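Dorkia: Collecting Demonstrations for a Tabletop Arm
Student project report, spring term

1. Purpose of the work

Our group wanted to teach a robot arm to do small tidying tasks by imitation. The learning program gets examples in which a person steers the arm, and it tries to produce the same motions when it is given a similar situation. We called the project Dorkia. Two other groups in the course worked on the program itself. Our part was the examples, and this report is only about them.

At the beginning we believed that the collecting would be the easy part and could be finished in October. It took much longer, and most of what we learned is about how to prepare the table and how to decide which recordings are good enough to keep.

2. Setup

The arm stands beside a table covered in white. One camera is fixed and looks at the whole workspace, and a second small camera is mounted near the gripper. The steering is done with Wastedis, a program written by an earlier student group, which stores both video streams together with the joint positions and the opening of the gripper.

For the objects we chose things of different shape and softness. Soft toys change their form when they are gripped, foam does this only a little, and a round object can roll away. The bowl is the target in many of the tasks, so its position was also changed between recordings.
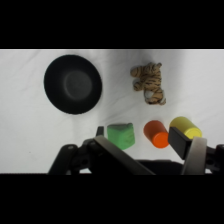

Oral asked at our first presentation whether so many different objects on one table would not confuse the learning program, and proposed that we start with one object and one bowl. We discussed this for a long time. Finally we recorded a first small set of 65 demonstrations in the simple way, and after that we always had other objects present. The program trained on the simple set moved well until a second object was placed near the first one. Then it often went to the wrong one.

3. Procedure

Each demonstration followed the same order. One person arranged the table and read the task from a list, for example "put the green sponge in the bowl". The second person steered. The third person wrote down the task, the starting time and any remark. We changed places after every set, because each of us steers in a different manner and we did not want the examples to come from only one hand.

We made these rules after the first weeks:

The arm starts every recording from the same rest position.
The person who steers does not stop in the middle to think. If this happens, the recording is repeated.
A missed grasp may be corrected once. After a second miss the recording is marked as failed.
Hands stay away from the table until the recording is closed.

The third rule caused the most discussion. Some of us wanted only perfect motions. But a program that has never seen a correction does not know what to do after a miss, so we kept the recordings with one correction and gave them their own mark.

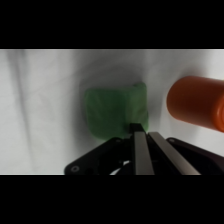
Figure 2. Gripper near the green object, wrist camera view.

4. Checking the recordings

Our aim was 400 demonstrations. We recorded 327, and after checking we kept 308. The others were removed for three reasons: the two video streams did not start together, the written task did not agree with what was done, or the steering was interrupted.

The checking was done with Dadach, a small viewer which one of us wrote for this purpose. It plays both cameras side by side and draws the gripper opening as a line under them. With this line it is quite easy to find a bad grasp — the fingers close completely although they should be stopped by an object. Before we had the viewer we looked at every video at normal speed, and this was slow and tiring.
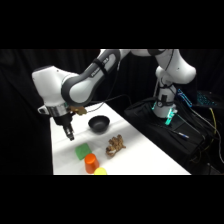 We also compared the starting positions over the whole collection. Here we found a weakness that we had not noticed during the work. The person who arranges the table tends to place objects at the front, where the arm of a person reaches easily, and the back corners are almost never used. In the last sets we used a printed list of positions, but the earlier recordings still have this problem and it cannot be repaired afterwards.

5. What we would change

The list of positions should exist from the first day. The marks for corrected and failed recordings should be entered in Wastedis directly, since our handwritten notes had to be typed later and some were difficult to read. We would also record shorter sets. Toward the end of a long set the steering became faster and less careful — this can be seen clearly in the joint data.

The recordings, the notes and the Dadach viewer are stored in the course folder under the project name. The next group can add new sets to the collection if they keep the same rest position and the same names for the tasks.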